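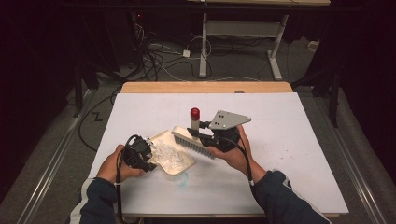

Brush, dustpan, whiteboard. Clearing up the bits.

1/ Bench tidy, February edition. The white board lives flat on the work table and catches everything, so it gets swept before anything else is put away. Small clear and white plastic pieces go in the pan first. The grey specks take a second pass.

2/ Beige dustpan, white brush with grey bristles. I had a Tarkby set before this and the lip curled after one winter. A flat lip matters more than the size of the pan.

3/ Brush in short strokes towards the pan. Long ones flick the light bits off the edge and into the carpet, and then you need the hoover. Took me 20 minutes last time.

4/ The blue ring on the board is still there. Kagiso Mabaso says neat washing-up liquid, left for 15 minutes. Si-woo Moon says leave it alone. Will try Kagiso's way first.

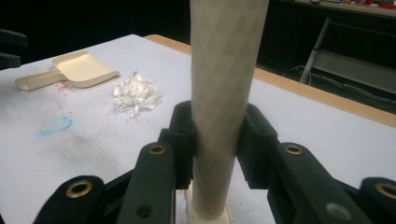 5/ Tall things last. The beige tube with the diamond texture stands upright in its little cream base, and I take hold of it low down, just above the base, when it needs shifting. Higher up it wants to tip.

6/ Total for the whole table: 40 minutes, including a cup of tea. The offcuts go in the Plidmont tub under the stairs until it's full, then off to the tip.

7/ Someone asked about the table. It's light wood, bought second-hand, and the top is 162 cm long. No, I'm not selling it.

8/ Shelf next. It's mostly jars and old screws.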